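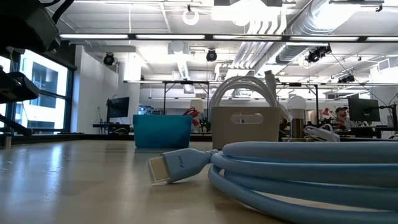
*Light blue HDMI cable, with the teal and beige cable bins behind it.*

## Cable bins: common questions

**Where do I return a cable?**
Coil it and put it in one of the bins on the shared table at Verthorpe. Either bin is fine for now. Nazmiye Coşkun plans to sort them by type in April.

**How should I coil it?**
In loose loops, a bit wider than your hand. Don't wrap it around your elbow or fold it at the plug. Thick braided cables need bigger loops than thin ones.

**Can I borrow an HDMI cable for a meeting?**
Yes, for up to 18 days. Write your name and the cable color on the sheet by the door. The light blue one says "pixio" on the plug.

**Do power adapters go in the bins?**
No. Adapters go in drawer 13, with the cord held by a Velcro strap.

**What if a cable doesn't work?**
Tie a knot of red tape near the plug and leave it on Nazmiye's desk. Please don't put it back in a bin.

**Can I leave my own cables there?**
You can, but label them first. Anything without a label is treated as shared.

**Who orders new ones?**
Send the length and both plug types to the Cleltow office, room 193. Orders go out once a month.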